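Haria Ladekabel, schwarz, lange Ausführung: nach elf Wochen immer noch begeistert

Kategorie: Kabel und Zubehör
Getestet von Oana Matei

Ein Ladekabel zu loben kommt mir selbst ein bisschen komisch vor. Aber ich habe in den letzten Jahren so viele Kabel weggeworfen (immer derselbe Bruch, immer direkt hinter dem Stecker), dass ich mich über dieses richtig freue! Bestellt habe ich das Haria für 14 Euro bei Sitden, an einem Mittwoch, und am Freitag war es im Briefkasten.

Zuerst das, was mir am wichtigsten ist: die Länge. Meine Steckdosenleiste liegt auf dem Tisch, das Handy mal hier, mal dort, und mit meinem alten Wernico musste ich es zum Telefonieren jedes Mal abziehen. Mit dem Haria bleibt so viel übrig, dass ich mich im Stuhl zurücklehnen kann und trotzdem noch lade.
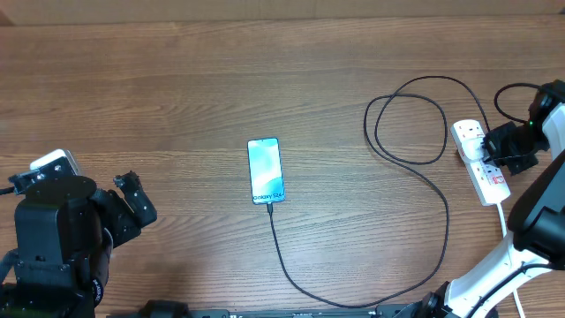

Galaxy S24 am schwarzen Ladekabel, rechts die Steckdosenleiste mit dem schwarzen Adapter.

Der Stecker sitzt stramm, ohne dass man ihn hineinwürgen muss. Beim Wernico hatte ich nach ein paar Monaten so ein leichtes Wackeln, und dann ging das Rätselraten los, ob es nun lädt oder nicht. Beim Haria hatte ich bisher keinen einzigen Aussetzer, auch nicht abends im Bett, wo ich mit dem Ding wirklich nicht zimperlich umgehe.

Zum Material: Der Mantel ist rund, dünn und glatt, kein Textilgeflecht. Ich mag das lieber, weil sich am Geflecht bei mir immer Katzenhaare sammeln und es irgendwann ausfranst.

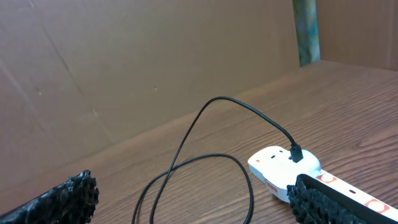 Und es legt sich gern in Schlaufen! Ein, zwei Handgriffe, und es liegt locker zusammen, ohne gleich wieder aufzuspringen wie eine Feder. Ganz von allein ordentlich wird es natürlich nicht. Bei der vollen Länge hat man schnell eine Doppelschlaufe auf dem Tisch, und wer es aufgeräumt mag, braucht ein Klettband. Eins hätte Haria ruhig beilegen können, das ist mein einziger echter Kritikpunkt.

Im Rucksack war es auch schon oft dabei, meistens einfach in die Seitentasche gestopft. Knicke habe ich keine gefunden, nur eine etwas beleidigte Kurve nach einer langen Zugfahrt, die am nächsten Tag weg war. 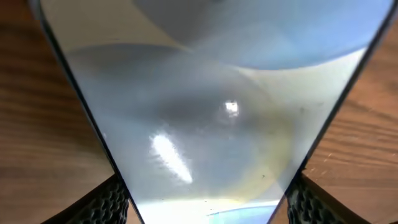 Gunārs Eglītis schreibt dazu: Bei mir genauso, ich habe es seit Mai und nutze es täglich im Büro. Mir wäre die kurze Version lieber gewesen, auf dem Schreibtisch habe ich ständig Kabel unter der Tastatur. Fürs Sofa ist die lange aber perfekt.

Stimmt, für einen kleinen Schreibtisch würde ich auch die kurze nehmen. Am Adapter liegt es übrigens nicht, ich habe es zwischendurch zwei Wochen an einem von Ammann gehabt und keinen Unterschied gemerkt.
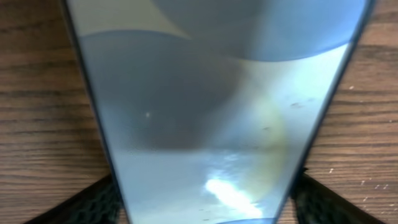 Schwarz war für mich die richtige Wahl, obwohl ich zuerst Weiß im Warenkorb hatte. Auf dem Holztisch finde ich das dunkle Kabel sofort, auch wenn ich gerade nur halb hinschaue. Glatte, glänzende Sachen sind bei mir am Tisch sonst eher anstrengend: überall Spiegelungen in Hellgrau und Hellblau, und unten ein greller weißer Fleck, der alles andere überstrahlt. Das Kabel glänzt zwar auch ein wenig, stört mich aber überhaupt nicht.

Das zweite liegt schon im Warenkorb, diesmal fürs Schlafzimmer und wieder in Schwarz.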